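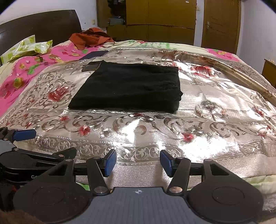 The silver bedspread, flowers and all, with a folded black cloth on top.

I do love a shiny bedspread, and I know plenty of people don't (my friend Reiko Sakai says satin makes her feel she's sleeping in a chocolate box). But on a grey January morning it throws so much light about the bedroom that I forgive it everything, even the sliding. And it does slide! I've spent a good 30 minutes on a Tuesday chasing one from corner to corner, tugging the border straight on my side only to find it hanging crooked on the other.

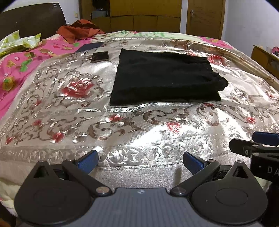
Do you iron a satin bedspread?
Only on the back, with the iron at its coolest and a thin cotton cloth in between. Mostly I let the creases drop out by themselves overnight.

My method for folding, such as it is, came from my aunt in Wurbridge, who had spreads for every season and was strict about them. Clear everything off the bed first, she'd say, down to the last sock, then bring the far edge towards you with the shiny side tucked in so it doesn't snag.
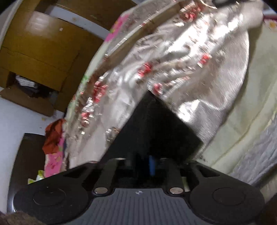 She also liked to give it a good shake before the second fold, which I skip if there's a glass of water on the bedside table, having learned that one the hard way. After that it goes into a cotton pillowcase and up on the top shelf, and I put the kettle on.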